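Small Hardware and Bench Practice
Handout 4: Fittings, caps and rings
Instructor: Saturnino Pacheco. Bench questions to Aurel Cârstea, Sunday afternoons.

Read this before the lab. Bring tray 49 from the Mudley cabinet and your parts sheet (form 1036). Anything missing from the tray gets written on the sheet before you start work.

1. Brass and plated parts

Small fittings come in two broad colors, golden brown and silvery white. Color is a starting point only. Plated steel can pass for brass, so check with the magnet in the tray lid. Set small parts down one at a time and keep them away from the busy parts of the bench pattern, where a pale piece is easy to lose.

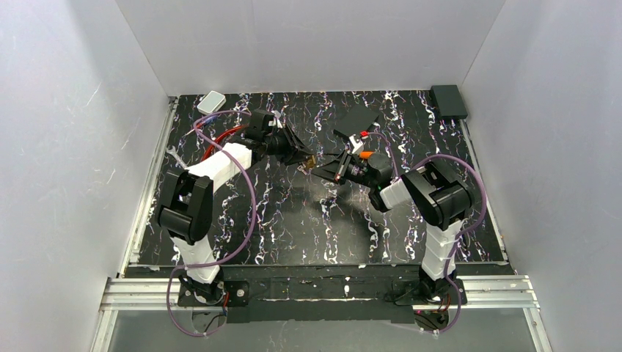 Record the color first, then the magnet result, then the outside diameter. If two parts look like a pair, measure both anyway. Last term about 87 sheets came back with one size entered for two different fittings.

2. Stacked parts

Some items are several pieces in a line: a cap, a collar, a body, an end fitting. List them from the top down. Note the finish of each piece separately, and the surface of any rubber (smooth, ribbed, dotted). Do not pull a stack apart to see how it is joined. Ask first.
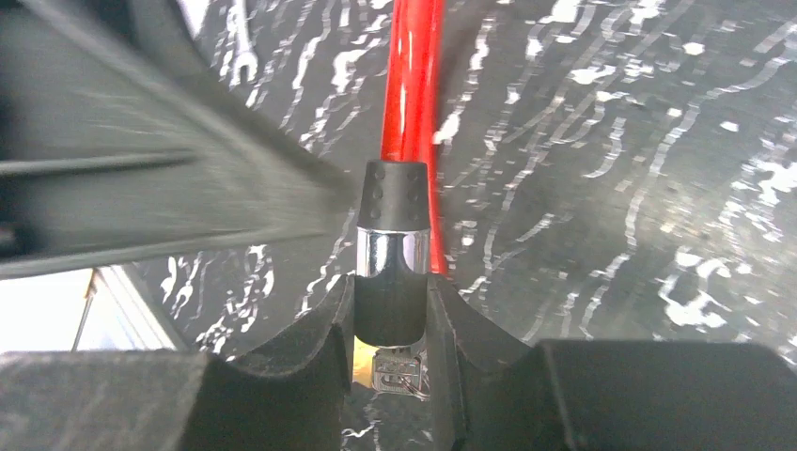 Fig. 2. Stacked piece held upright: dotted black rubber cap, chrome band, black body, squared chrome fitting at the bottom.

A squared end is measured across the flats. Markings go in the remarks column. If they are too faint to read, write "faint" and leave it at that.

3. Rings and cables

Split rings are sized by inside diameter. Hold the ring upright by its lower edge so you can see through the middle, and look at the coil for gaps. A ring that has been sprung open goes in the Wurnley bin.
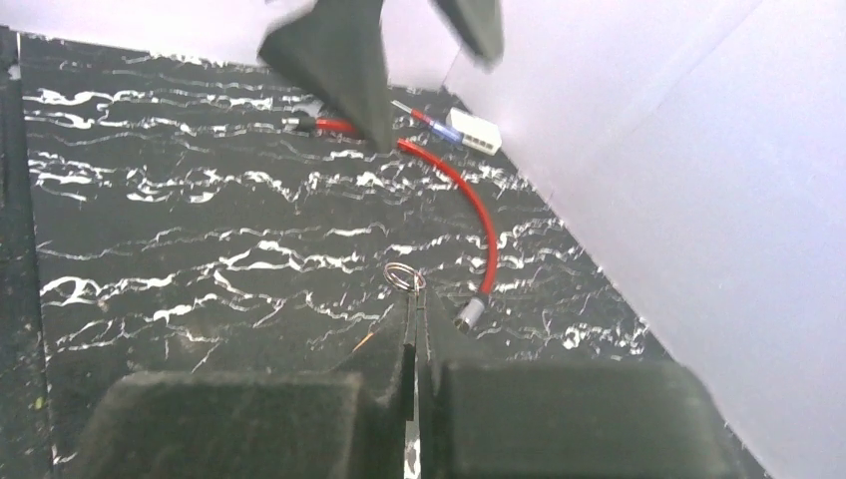
Cables are listed by jacket color and by connector. Let the cable lie in its own curve while you write it up, and check both ends. Coil it loosely afterward.

For next time: finish the sheet, and read the Kan chapter on threads through the end of the section on pitch.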